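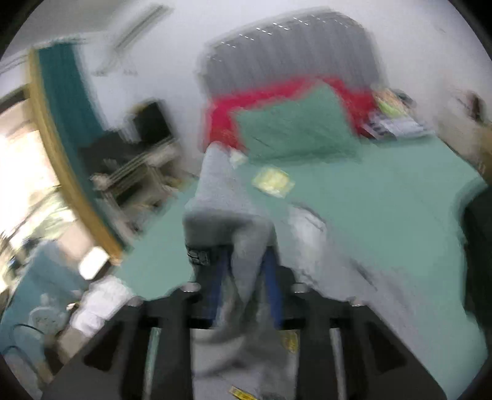 According to the engineer who handled the tape transfers, the first thing to settle was which reels were the masters. The Plostbridge recordings had been copied at least twice during the seventies, and the copies had gone back into boxes marked as originals. "The labels were no help," he said. "We went by the splices. A copy has no splices in it, or it has them in the wrong places."

The recordings are the two studio albums by Latum, a five-piece that worked at Plostbridge for most of its short life. Both are being reissued by the Hirnen label as a single set, with a disc of studio outtakes and a booklet. The engineer spoke by phone from the transfer room, where the last of the outtakes were still being logged.

The band recorded to eight-track for the first album and sixteen-track for the second. The eight-track reels were in fair condition. The sixteen-track reels had to be baked before they could be played, a routine step for tape of that type, and one of them shed oxide on the second pass. "We got a complete first pass, so nothing is missing. I had wanted a second one at a different azimuth setting. We went with the one we had."

He was asked how much of the new mix is new. The first album has been remastered from the stereo mix tape and left alone otherwise. The second has been remixed, and the original mix is included on the same disc – a point the label insisted on. "The old mix puts the organ very low. I brought it up, though less than people may expect. On the long piece that closes side two there are 80 bars where the organ and the flute play the same line, and in the old mix you hear only the flute."

The vocals gave more trouble. They were recorded with plate reverb printed to tape, and it could not be removed without damage. He tried a software process on one song and dropped it. "It took the room out and some of the consonants went too. I would sooner have the reverb."

On levels, he said the set was cut with little limiting. The vinyl edition was mastered separately at Olteanu, from files at the full sample rate, with sides kept short. The second album now runs over three sides, and the fourth carries a live radio session in mono. The session comes from a home recording made off the air, as no broadcast tape was found. "It hums. We filtered the hum at the mains frequency and the first few harmonics, then stopped."

The outtakes disc was chosen from some 70 reels. Most hold false starts and tuning. The five tracks selected are complete takes, three of them instrumental, and one is an early version of the opening song at a slower tempo and a whole tone down. He did not correct the pitch on that one. The count-in gives the key, he said, and it matches the piano.

The set will be pressed in a first run of 200 numbered copies, followed by a standard edition with the same audio. The booklet prints the track sheets in full.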